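# 用遥操作录制抓放示教：从空场景到可训练的数据

更新：2022-09-25

本文记录我们在仿真里录制抓放任务示教的做法，用的是主从式遥操作：操作者手里拿一个小的主手，仿真里的从臂跟着动，软件同时把关节角、夹爪开合和相机画面写到磁盘。控制程序叫 Vokwood，录制和回放工具叫 Ploselo，两者通过本机端口通信。读者需要会用命令行，会改 YAML 配置，不要求写过控制代码。

真机上的流程大体一样，差别放在最后一节。

## 一、准备

需要的东西：

- 一台带独立显卡的电脑，Linux 系统
- 主手一只，我们用的是 Cumer 主手，USB 接口
- 已经装好的 Vokwood 和 Ploselo，版本号要对应
- 一块至少有 500 GB 空闲空间的硬盘

主手要夹紧在桌沿上。夹具松一点点，平时看不出来，到了夹爪合拢的那一下，主手底座会跟着手腕一起转，录出来的轨迹末端会有一个小抖动。这种抖动很难在后期滤掉，滤狠了会把真正的抓取动作也抹平。

插好 USB 之后先看设备权限。如果启动时报“无法打开串口”，多半是当前用户不在 dialout 组里，加进去以后要注销重新登录，只开一个新终端是不够的。

## 二、标定主手

主手和从臂的关节零位不会天然对齐，每次重新插拔都要标一遍。步骤如下：

1. 把主手摆到标定姿态，也就是大臂竖直、小臂水平、夹爪朝下。
2. 运行 `vokwood calibrate --leader`，等终端出现“保持不动”。
3. 手离开主手，停 3 秒。
4. 按提示把每个关节依次转到两端限位，再转回来。
5. 保存，文件名里写上主手编号。

第 4 步不要图快。腕部旋转那个关节没有硬限位，转过头了程序不会报错，只是以后每条示教的夹爪朝向都会偏。标完以后空动几下，看仿真里的从臂方向是否一致。左右反了，改配置里的 `sign`；角度差一截，重新标。

## 三、场景与从臂

场景文件放在 `scenes/` 目录下，我们用的模板叫 McAlister，是一个带桌子的房间。从臂装在桌面上，工作区在它前方靠桌沿的一侧。目标物是一个橙褐色的小块，边长几厘米，夹爪两指从上方下去夹。背景里可以放别的机械臂和立柱，它们不参与任务，也不接收主手的指令，配置里要写成 `static`，否则 Vokwood 启动时会把它们也列进可选从臂，选错了就会看着别的臂在动。

光照用模板自带的斜光。地面、墙面和桌面上都会有明暗交错的条带，这对后面的视觉策略有好处，模型不容易把某一块固定的亮斑当成位置线索。每录完一组，用 `--light-seed` 换一次种子。
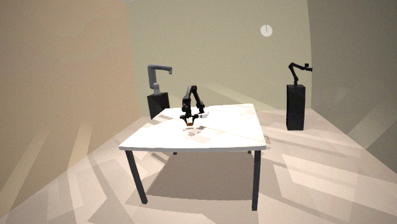

启动时先起控制程序，再起录制工具。顺序反过来也能连上，但第一条示教的开头会缺几帧。连接建立后，从臂会缓慢移动到和主手一致的姿态，这段时间不要动主手。如果两边姿态差得太远，Vokwood 会拒绝接管，终端里打印超差的关节号，把主手掰近一些再试。

## 四、录一条示教

一条示教从起始姿态开始，到小块放在目标点、夹爪抬离为止。踩下踏板开始录，再踩一次结束。没有踏板就用空格键，只是单手操作时不太方便。

动作分成这几段：

1. 从起始姿态移到小块上方，夹爪张开。这一段可以快。
2. 对准。先转手腕，再调平面位置，最后才下降。
3. 垂直下降，两指分别落在小块两侧。
4. 合爪，停一小会儿。
5. 垂直抬起，抬到指尖高过桌面一掌左右再平移。
6. 移到目标点上方，下降，松爪，抬起。

第 4 步的停顿容易被省掉。人手操作时觉得夹住了就可以走，但仿真里接触力要几个周期才稳定，走得太早，小块会在指间转一个角度。策略学到这种数据以后，抬起时经常掉。停顿也不能太长，一长，数据里就有一大段几乎不动的帧，模型推理时会卡在这里不动。我们自己的习惯是合爪后心里数一下，然后抬。

对准时如果偏了，正常纠正就行，不必重录。带一点纠正的示教是有用的，策略跑偏以后能学着回来。要重录的是下面几种情况：

- 小块被碰倒或推出工作区
- 指尖压到桌面，从臂出现明显停滞
- 中途松手，主手自己垂下去了
- 录制中丢帧，终端有黄色警告

重录时按退格键，Ploselo 会删掉当前这条，并把场景恢复到同样的初始位置。不要先存下来打算以后再挑，到了以后基本分不清哪条是哪条。

## 五、初始位置怎么变

小块每次都放在同一个点，录再多也没用，模型记住的是一条固定轨迹。我们在工作区里画一个矩形，让 Ploselo 在里面随机取点，朝向也随机。矩形先小后大，第一批只占工作区中间一块，策略能跑通以后再往外扩。

从臂的起始姿态也加一点扰动，幅度小一些就够。桌沿附近要留边，小块太靠外时夹爪下降会擦到桌沿。

操作者最好固定。换人录没有问题，但两个人的习惯可能差很多，一个从左侧绕过去，一个从上面直接越过，混在一起时模型会在两条路线中间取一个哪条都不是的走法。需要换人时，先一起看几条回放，把路线说定。

## 六、检查与回放

每录一组，停下来回放：

```
ploselo replay --session latest --speed 2
```

回放只看画面不够，还要打开关节曲线。正常的曲线是平滑的，合爪处有一个平台。看到尖刺，先查主手底座和 USB 线；看到整段阶梯状，是采样频率配置和控制频率对不上。

然后再做一次动作重放，也就是不用记录的状态，只把动作序列重新发给从臂，看能不能把小块放到位。能看的示教不一定能重放，常见原因是动作和图像的时间戳错位。我们曾经录完 967 条才发现时间戳错了，只能写脚本整体平移，校验又花了不少时间。现在改成先录 5 条，重放全部通过，再往下录。

导出命令：

```
ploselo export --format hdf5 --drop-failed
```

导出前确认 `--drop-failed` 判定成功的条件和任务一致。默认条件只看小块是否在目标区内，不看夹爪有没有松开。要求松爪抬离的任务，需要在配置里加上 `require_release: true`。

## 七、换到真机时的差别

- 先设速度和力矩上限，再接主手。上限从低往高调。
- 急停放在不拿主手的那只手够得到的地方，录制前按一次，确认有效。
- 场景不能一键恢复，每条之间要手动摆放小块。按 Ploselo 给出的随机点摆，别凭感觉，人随手放的位置会越来越集中。
- 相机固定好以后在支架上做记号，被碰动了能对回去。
- 关节电机长时间工作会发热，跟随会变软，隔一阵歇一会儿。

真机数据和仿真数据分目录存放，不要混在同一个 session 里，两边的夹爪开合量单位不同，Ploselo 目前不会自动换算。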